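About Taston

Taston records people doing ordinary table jobs by hand, so that robots can be taught to do the same jobs. We were started by Benjie Lumbao and Kenneth Macapagal in June 2019 and we work for robot makers and research labs.

Our operators work with a hand-held gripper in each hand. What the gripper does, the robot arm can learn to do later.
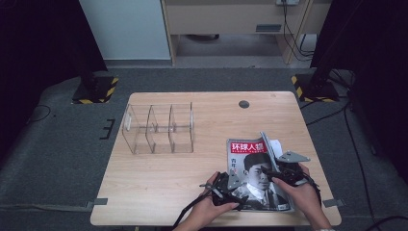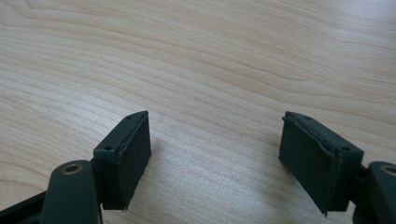 A typical order is 400 demonstrations of one task. Paper goods, racks, lids, cups and cloth make up most of what we are asked for. Our task list now stands at 103, and customers can add their own. Each new task gets a written start position and end position before anyone records it.

Benjie runs the floor and trains operators. Kenneth handles the data and checks every batch before it goes out. Demonstrations that miss the end position are kept in a separate folder, and customers may have those too.

We also do remote control sessions on a customer's own arm. Rissanen was the first to order these, and Groteck followed. Sessions run two hours at most per operator.

For prices and lead times, use the contact form. Visits are by appointment.

Page updated April 20, 2022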